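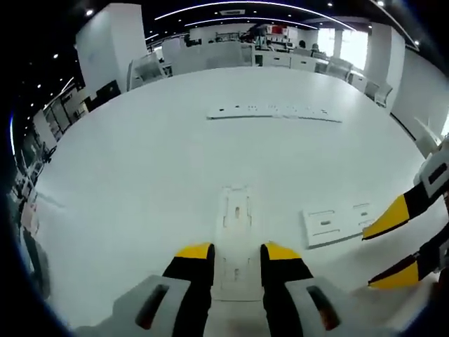

White parts on the table between two hand-held grippers, Patari parts room

Questions from colleagues about the Plumau project

Is a robot going to take my job?
No job at Patari is planned to be cut because of Plumau. The robot will take over part of the sorting, and the people who sort today will move to checking and packing. If your tasks change, your team lead must tell you at least one month before.

Why do people work with grippers in their hands?
The robot will have the same fingers. We pick up and place the parts by hand, with the grippers, and the movements are recorded for training. Our goal is 600 recordings for each kind of part.
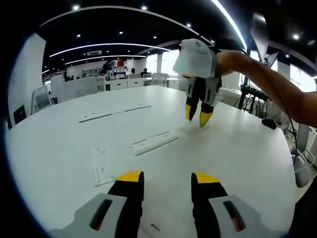

The work is slow in the beginning, and your wrist can become tired. For this reason a turn is 2 hours at most, with 3 short breaks – please take them.

Do I have to take part?
No. You can say no without giving a reason, and it is not written in your file.

Is my speed measured?
The recordings have a time stamp, but Pagano, who does the training of the robot, does not receive names. Your team lead does not see the times.

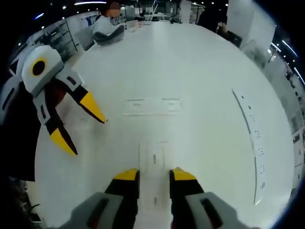 Answers by the Automation Coordinator, Patari

What happens with the flat paper pieces?
They are harder than the stiff parts, for people too. We continue with them until the end of February and then decide if they stay in the project.

Where can I ask more?
Write to the Plumau mailbox or call extension 687. Colleagues at the Drudirer site can use the same number.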